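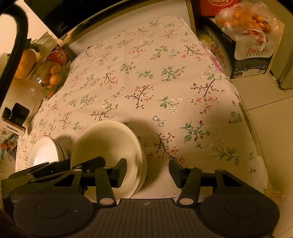
**Diario / Cooperación cívico-militar**

3 de enero de 2026

Primer día de vuelta y ya tengo en la mesa el borrador del ejercicio conjunto. Gunther Sperling lo mandó en diciembre, la víspera de las fiestas, con la nota «comentarios breves, por favor». El documento tiene 130 páginas. El anexo de siglas es lo mejor escrito.

El supuesto es un apagón largo en una comarca fronteriza, con el cuartel general multinacional a un lado y los ayuntamientos al otro. Se llama Gridgate, porque a los militares les dejan poner los nombres. A los municipios nos toca representar a los municipios, papel que llevo ensayando toda la carrera.

Llamé a Evaristo Serra para preguntarle por los albergues. El guion pone a 885 evacuados en el polideportivo de Hagedorn, donde caben unos 70 si nadie ronca. Evaristo propuso apuntarlo como «fricción deseable». Me pareció tan bueno que lo copié tal cual en el margen.

Quedan tres asuntos sin dueño: quién firma las requisas, quién habla con la prensa y quién paga el gasóleo. Para el último hay ya una línea de puntos con mi cargo debajo.

Por la tarde, videollamada. Un coronel muy amable me explicó qué es un alcalde. Tomé apuntes.

Mañana, los generadores.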